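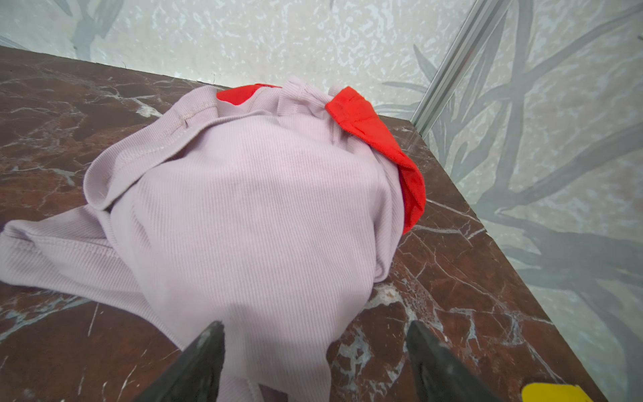
Night shift at Setcombe want it written down that the folding cell is slower than they are on anything ribbed, and they'd like to know who decided otherwise. That came in by phone at the end of their shift and I have put it at the top of ticket 3428 because the ticket as first raised only said "knitwear fault, please advise".

Site: Skoltmont garment returns, Setcombe
Equipment: Ellirus folding cell, bench 10
Opened: September 2, 2024
Status: open

Reported problem
Soft knits come to the bench in a heap, often with a second item caught up in them. A lavender ribbed top with a red cloth tucked under it is the usual sort of thing. The cell is meant to pick out one item, lay it flat and fold it. On mixed heaps it stops and asks for a person.

Log

Entry 1. Supplier's advice was to restart and recalibrate. Done twice. Same stop on the next mixed heap.

Entry 2. Supplier asked whether staff could separate items before they reach the bench. They could. That was the job they had until April, and the cell was bought to take it off them.

Entry 3. Asked for the stop count. The Ulloa dashboard shows 400 stops for the month and files them under "operator assist", so they don't count as faults. I have asked for this to be changed. The people doing the assisting have no time allowed for it and their own targets haven't moved.

Entry 4. Supplier says the next software version handles overlapping fabric "with greater confidence". Asked what that means in items per hour. No figure given.

Entry 5. Shift lead asked if the two folders moved to packing can come back to the bench while this is open. Passed to site management. See also 3906, same complaint, closed as "user training".

Not closing this one on a promise. Waiting on a test with real returns, on nights, with the night staff watching.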